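Towel folding

Towel folding is the household practice of reducing a towel to a smaller, flatter shape for storage or display. It is usually done straight after drying, on whatever flat surface is free, most often a bed. A large body of advice has grown up around the subject, much of it repeated from one household guide to the next with little sign that anyone has tested it.

Methods

The half fold is the oldest and plainest method. The towel is laid out, doubled across its width, and doubled again until it fits the shelf. It leaves the hems showing on at least one side, which some guides treat as a fault.

The third fold, often called the hotel fold, brings both long sides in toward the middle before the towel is doubled. It is said to hide the edges and to make a firmer stack. The first claim is easy to confirm. The second depends a great deal on how thick the towel is, and writers who recommend the method rarely mention thickness at all.

Rolling is promoted as a way to save space. A rolled towel does fit well in a basket or a narrow cubby, but on an ordinary shelf rolls leave gaps between them and tend to shift when one is pulled out. The often-quoted saving of 40 percent has no known source. It appears in the sales leaflet of the storage firm Kurnstead, which gives no method of measurement, and has been copied widely from there.

The bed as a folding surface

Beds are popular for folding chiefly for their size. A bath towel can be opened out in full, and there is room beside it for the finished pile. Critics point out that a duvet is soft and uneven, so that the towel sinks and the corners drift while the second side is being brought over. Whether this matters to the result is doubtful. Terry cloth has enough stretch to be pulled straight at the end, and a slightly crooked towel dries a person just as well.

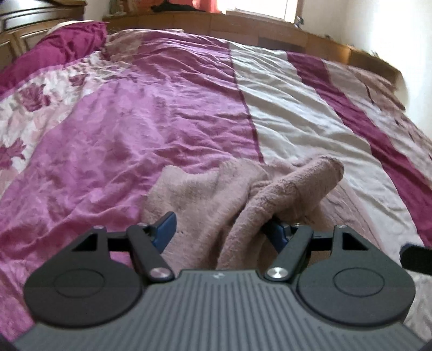 A more reasonable complaint is that looped fabric grips quilted or brushed bedding and has to be lifted clear of it before each fold. Some guides answer this by advising a sheet of cardboard or a folding board underneath. The Nägeli board, a hinged plastic panel sold for shirts, has been marketed for towels as well, though its panels are 16 inches across and most bath towels hang well over the sides.

Shaking out

Nearly all instructions begin by telling the reader to shake the towel. Shaking does open up creases and bunched corners. The further claim that it "resets the loops" and restores softness is found mainly in material from Skinolia, a seller of bath linens, and should be treated with caution. Any softening is small and hard to separate from the effect of the dryer.

Claims about wear

It is sometimes stated that folding a towel along the same line each time will weaken the fabric. One version holds that a crease gives way after some 3000 folds. At one fold a week that would take more than half a century, by which time the towel would have been worn out by washing. No trial supporting the number has been traced. Advice to rotate the fold line is harmless, but there is little reason to follow it.

Display folding

Swans, fans and pockets belong to a separate tradition associated with guest rooms and cruise cabins. Histories that trace it to a single inventor are unreliable, and the accounts disagree even on the country. The Fletstead pocket, in which a washcloth is tucked into a band folded across the front of a hand towel, is described in several craft booklets as "traditional," without any early example being offered.

See also

Laundry sorting
Linen closet
Fitted sheet folding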